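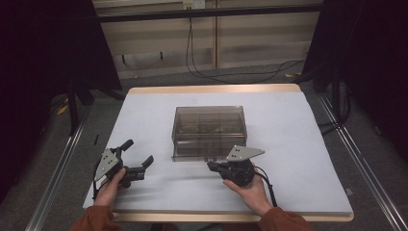
September, evening, Pidham workshop

Sound and props for "Orkosora", episode 2. Writing this before I forget what we agreed with the director.

The hotel corridor set is standing now, but the doors still make the wrong noise. On screen they must feel heavy, and ours close like a kitchen cupboard. Dean Marsden put a strip of felt and a bag of sand inside door 3, and the handle no longer rattles. The microphone picks up a dull knock which I like very much. He will do the same with the other doors before the Moradi family scene, where the door is closed in anger four times in one take.

Listened again to the recording of the lift. There is a hum at 50 Hz through the whole thing, it comes from the mains and I should have noticed it on the day. I filtered it out, then the lift sounded too clean and a little like a toy. Compromise: I left some of the hum and put the cable noise on top of it. File is number 3532 on the sound drive. Please do not use the older version, it has my cough in it.

Blood for the bathroom scene. First mix (syrup, red colour, a bit of cocoa) was good on the skin but on the white tiles it went pink at the edges. Second mix with less water and a drop of green. Better, although slow to run. Lwazi Dlamini wants it to arrive at the drain before the actress finishes her line, so we tilted the floor panel with two wedges. With the wedges it takes about 14 seconds and her line takes 11. Either she speaks slower or I thin the mix again. I would try the mix first - it is easier to change than an actress.

The Saltura sign (the neon one over the reception) is not real neon, it is LED tube, and the flicker was programmed too regular. Anybody who watches for a while will find the pattern. I made the pauses random, between a half second and six seconds. The camera department asks also that we keep the brightness low, because the letters were burning out to white in the test. The limit for the dimmer is marked with tape now. Lamps on the reception desk stay at 3000 K as before.

Not solved:
Wallpaper in the corner of room 7 comes off when the heating is on. Stronger paste ordered.
The telephone bell is too loud for the dialogue. Maybe ring it dry and add the sound later, I must ask Lwazi.
Dean needs the key of the paint store back. I think I have it at home.

Tomorrow: door felt first, then blood, third mix.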